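Ornico Sorting Bench: Progress Report to the Gollance Fund
Prepared by Tadhg Lynch, Orkmont site

1. Work completed in the period

The large work table has been surfaced with brown panels and marked out into squares with dark blue tape. Each square is treated as one position. A bin or tray is placed within the tape lines and its square is entered on the layout sheet. The earlier layout, with chalk marks, was dropped in December after the marks wore off under normal use.

Storage bins are now the clear plastic type with a flat rim. Trays are shallow, with rounded corners. The Dolan order for 50 bins has been received in full; 6 were returned with split rims and have been credited.
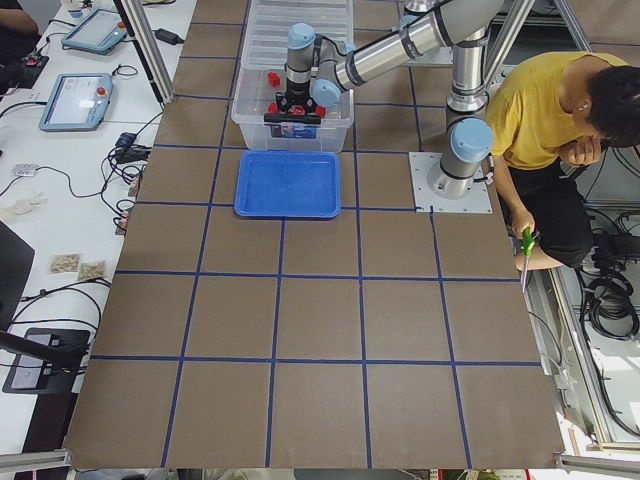 Page last changed: Saturday, September 8, 2018

2. Layout

The clear bin stands near the far edge of the table with a small red cube in it, and the bright blue tray is directly in front, inside one square. The tray is empty. The bin carries a small printed label on its front face. Label position will be the same on all bins from the next batch onward.

3. Outstanding items

Cables under the table are to be moved off the floor and into a channel along the frame. Tape at the table edge is to be checked weekly and replaced where it lifts. The layout sheet needs a column for tray size.

4. Budget and schedule

Spending on bins, trays and tape is within the approved amount. The cable channel was not in the original estimate and will be charged to the repairs line. Remaining work is planned for eight weeks.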